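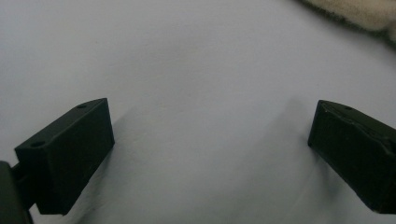

Giltance Library Opens the Echevarría Map Room, With a Whole Valley's Water Drawn by Hand

GILTANCE - The Giltance Library will open the doors of its new Echevarría Map Room this November, and anyone who has ever wondered why the roads in the Wulel Valley bend where they do is going to want to spend an afternoon in it.

The room is home to the Echevarría Collection, nearly 2000 hand-drawn maps of the ditches, headgates, ponds, orchards and pastures of the Wulel Valley. They were made over three generations by one family of ditch surveyors, who walked the banks every spring and drew what they found. Most of the maps have never been shown in public. Many were folded into ledgers, and a fair number spent decades rolled up in a feed store attic.

For the opening show, called "Where the Water Went," the library has picked 230 maps and hung them by neighborhood instead of by year. Visitors can start at the north end of the valley and walk down the room the way the water does, past the old mill pond, under the rail crossing and out to the flats. Some of the sheets are as big as a kitchen table. Others were drawn on the backs of seed envelopes, with a pencil line for the ditch and a note about whose fence was down.

"I grew up two blocks from one of these ditches and had no idea it had a name," said Florencio Nieto, map curator at the Giltance Library. "It's called the Little Sister. There's a Big Sister too, and they were dug in the wrong order, and that's written right on the map! You read a few of these notes and you can't stop. I took a stack of photocopies home over a long weekend and my dinner burned twice."

A family that wrote everything down

The Echevarrías came to the valley as sheep people and were hired to look after ditches when the first water company was formed. The job was simple on paper: walk the line, write down the leaks, tell the farmers who got water on which morning. The family did a good deal more than that. They drew every bend. They marked trees that were good for shade, rocks that were good for sitting on, and one stretch of bank that shows up on sheet after sheet with the words "wasps again."

The oldest maps in the collection are in brown ink and use a mix of Spanish, Basque and English, sometimes in the same sentence. Later ones switch to colored pencil, with blue for running water, green for hay and a soft orange for anything the surveyor thought was going to cause an argument. There is quite a lot of orange around the Wednesday turn, when two neighboring ranches shared a single headgate and neither one trusted the other's clock.

All 23 of the valley's named ditches are in the collection, and nine of those no longer carry water. Their paths are still easy to follow once you know where to look. Alder Street curves because a ditch did. The odd triangle of grass behind the post office was a turnout where water was split three ways. The long dip in the high school track, which generations of runners have complained about, sits square on top of the old Cutbank line.

The library has put a large modern street map on the long wall of the room with the nine lost ditches laid over it in blue. During the first test visits, people walked straight past the cases and went to find their own house.

What's in the room

The Map Room takes up the former periodicals wing on the second floor, on the side of the building that faces the creek. It has been closed to the public since the bound newspapers moved downstairs. The windows have new shades that keep direct sun off the paper, and the lights over the cases are dim on purpose, so give your eyes a minute when you walk in.

Maps that aren't on the walls are kept flat in a set of 36 steel drawers along the back. Visitors won't need an appointment to see what's in them. Ask at the desk, say which part of the valley you're interested in, and a staff member will bring out the drawer and sit with you while you look. Pencils are fine. Pens, coffee and wet umbrellas stay outside.

There's a reading table with six chairs, a shelf of local history, and a smaller table at kid height stocked with tracing paper and blue pencils. Children (and grown-ups, who have been sneaking over there too) can trace a ditch from one of the copies and take it home.

Full-size copies for the walls and the tracing table were made by Drakex, the print shop on Second Avenue, which worked through the summer to match the faded blues and browns of the originals. A few maps are so pale that the penciled notes can hardly be read in person, and for those the library has hung the original and the copy side by side, with the copy printed a little darker.

"We went back and forth on the orange more than anything," Nieto said. "The first prints looked like traffic cones. The shop kept at it until we got the shade you see on the wall, sort of a dried apricot. I'm very fond of it now. I have a test strip pinned up over my desk."

Come and argue with the maps

The library is hoping that people who know the valley will tell them what the maps leave out. A good many of the notes use first names only, and some of the landmarks have been gone so long that the staff can't place them. One sheet marks "Pilar's bad bridge." Another has an arrow pointing off the page and the word "peacocks." A whole run of maps from the east side gives distances from a white barn that doesn't show up on any of them.

If you know who Pilar was, or where those peacocks lived, the library would love to hear it. Comment slips are kept in a wooden box near the door, and the staff will add what they learn to the catalog with your name, if you'd like it there. Stories can also be told out loud at the desk, where they'll be written down for you.

Two such stories have already changed the show. A retired bus driver recognized the shape of a pond that had been filed under the wrong ditch, and four maps had to be moved to the other side of the room. Then a woman who had come in to return a cookbook spotted her grandfather's nickname in a corner of the mill pond sheet. He was the one who kept leaving the gate open.

Walks and evening talks

Along with the show, Giltance Library will lead a set of ditch walks through the end of the season. The walks begin on the front steps at 9 a.m. and follow one of the lost ditches through town at an easy pace, with stops to compare the street with the map. The Little Sister walk is flat and paved the whole way and works well for strollers and wheelchairs. The Cutbank walk has one steep gravel stretch behind the ball fields and can be muddy after rain. Sign-up is at the Map Room desk, and the groups are kept small so that everybody can see the page.

Evening talks will be held in the room itself at 7 p.m. Topics include how a headgate works, how to read a surveyor's shorthand, and what the valley's orchards grew before the freeze took most of them out. Nieto will give the first talk, on the many arguments of the Wednesday turn, and he promises to read the angriest notes in full - the printable ones, anyway.

Teachers can borrow a map kit for the classroom, with a roll of copies, tracing paper and a short guide to the symbols. The kits were tried out last spring with a fourth grade class, which came back with a map of its own showing every puddle on the playground and who usually jumps in it. That one is hanging in the Map Room too, down at the end of the line, next to the flats.

Visiting

The Echevarría Map Room is on the second floor of the Giltance Library and can be reached by the main stairs or by the elevator next to the children's desk. Admission is free and no library card is needed. The room opens at 10 a.m. each day the library is open and closes half an hour before the rest of the building, so the drawers can be put away. Large print guides to the show are available in English and Spanish.

"Where the Water Went" will stay up through the winter. Some of the more delicate sheets will be rested partway through and others brought out in their place, including a long strip map of the Big Sister that is still being flattened after a lifetime in a tube.

About the Giltance Library

The Giltance Library serves the town of Giltance and the ranches and farms of the Wulel Valley. It lends books, music, fishing rods and snowshoes, and its local history collection is open to all.

Media contact: Florencio Nieto, map curator, Giltance Library. Reporters and photographers are welcome to visit before the opening, and copies of selected maps can be supplied on request.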